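## Camera jitter and the fridge task

I spent most of January on one question: does it help to shake the head camera during training? The policy I've been working with is a plain imitation model. It gets a camera image and the joint angles, and it puts out the next short stretch of arm motion for both arms. All of it runs in simulation, in a kitchen set we call Lendstead.

The baseline was trained on demos recorded from one fixed camera pose. It does fine from that pose. Tilt the camera a little and it starts reaching for where things used to be in the image. Saskia Kereama saw this first, when she loaded the wrong camera file by mistake and the success count dropped to 11 out of 100.

So I took the same demos and rendered them again with a random camera tilt for each episode. The arm motions stayed the same – only the images changed. I trained two versions, one with tilt up to 20 degrees and one with tilt up to 60. Everything else was left alone, including the learning rate, which I probably should have tuned.

The 20 degree version is the one I'd keep. It got back most of what was lost on mild tilts and cost almost nothing on the straight view. The 60 degree version holds up on the steep views too, but it's slower to commit. It gets a gripper near the fridge and then hovers. My guess is that the model needs more demos at that range, or a longer image history.

One thing I haven't sorted out is how much of the gain comes from the joint angles. Next I'll drop them from the input and train both versions again. I'm keeping the fridge task for that, with the steep views included. 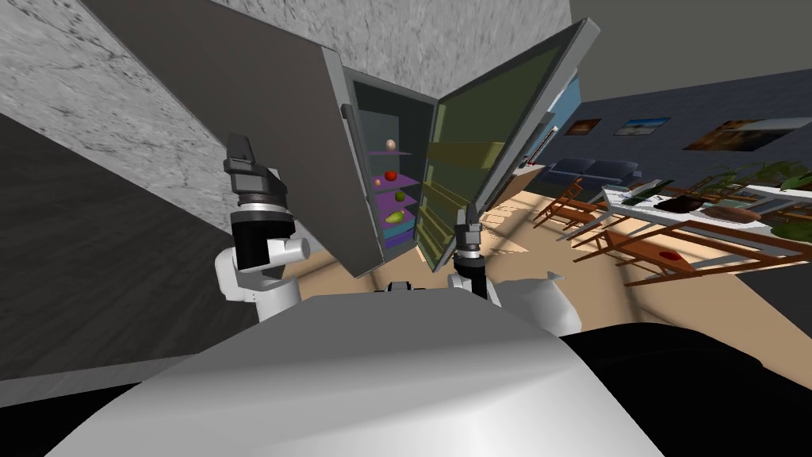
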